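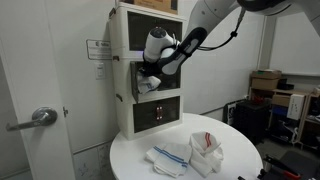
Date: Sep 27, 2026
Subject: Re: [pudik-users] Planner gives up near hinged doors, works fine in the open
List: pudik-users

Hi all, and thanks for the patient write-up below. I wish every report on this list came with that much detail! I read it over breakfast and then again with the config file open next to me, and I think we have been chasing the same thing on our side since we moved to the new collision checker.

> We are putting folded and unfolded cloths into a tall cabinet with
> hinged doors. Reaching over the table is fine, every time. As soon as
> the goal is inside a compartment the planner runs the full 2000
> iterations and returns NO_PATH, even when I can jog the arm there by
> hand with no trouble at all.

Yes, that matches. Two things are going on, as far as I can tell.

The first is the door. If you loaded the cabinet as one mesh (I did this for months, so no judgment from me), Pudik treats the door as closed forever. Swing it open in real life and the model doesn't know. You want the door as its own link with a revolute joint, and you want Uvum to publish the angle it sees. There is a sample in the Uvum repo under models/doors, and it is old but it still loads. Please check the sign of the hinge axis, though, as ours came in backwards and the door opened into the cabinet, so the planner was very politely avoiding a thing that wasn't there.

> I tried padding = 0 and it found a path, but the wrist came so close to
> the door that I hit the stop button.

Good instinct on the button! I would not leave padding at zero. What you can do is set it per link. Keep the normal value on the forearm and the wrist, and bring it down to 3 mm for the fingers only. The key is link_padding and it goes under the robot, not under the scene. If you put it under the scene it is silently ignored, and I do mean silently, there isn't even a line in the log. I filed that one back in the spring.

The second thing is the cloth itself. When you attach it to the gripper, the default shape is a box fitted around the whole point cloud, hanging corners and all. For a crumpled cloth that box can be wider than the opening, and then of course there is no path. Smooth doors that you can partly see through make this worse, because the depth behind them is junk and some of it gets glued onto the cloth. I crop the cloud to the region just under the fingers before attaching, and then I mark the attached object as soft, so touching the door panel costs something but is still allowed. With both changes I went from NO_PATH to a plan in 960 iterations on the worst of my saved goals.

> Would switching to the Zeltura optimizer help, or is that overkill?

I like Zeltura a lot for smoothing, but I would fix the model first. It needs a decent starting path, and if the door is wrong it will just give you a very pretty wrong answer. Once things are planning again, try it with the waypoint spacing left alone and max_steps at 1000.

If none of this helps, could you post the scene dump from right before the failed call? The one with the attached object included, please, since the plain dump leaves it out. I am hoping to get the soft object notes into the docs sometime in October, and a second setup to test against would be a real help.

Oh, and which version of Uvum are you on? The door angle topic was renamed at some point and I forgot to ask.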